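Notebook, Cander dye shed, 8th July

Madder again, the second bath from the Lovthorpe roots. 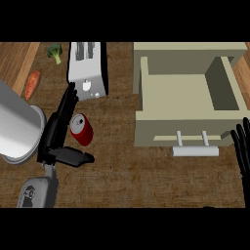
Why did the first bath come out so brown?

Most likely it got too hot. I had the kettle well past 80 degrees while I was on the phone to El Khatib about the wool order, and madder gives up its browns once you push it like that. I ought to have known better, having done the very same thing last October and written myself a stern note in this same book.

So today I went gently. I weighed out 437 grams of the scoured yarn, soaked it in plain water while I had my tea, and brought the bath up so slowly that I managed to tidy the whole mordant shelf in the meantime (the alum now lives on the left, dear colleagues, please leave it there!). The skeins went in at blood warmth and I turned them every 15 minutes with the long stick – the short one is splitting and snags the fiber.

The color is a lovely soft brick so far, a little more orange than the Hudotel people asked for. Their curtain sample is a bluer red, and a pinch of chalk may bring it closer. Our tap water is softer than I always remember it being.

Skeins are staying in the bath overnight with the lid on. Please don't lift it to peek. Rinse in the morning, then tag them as lot 802 and hang them on the shady side.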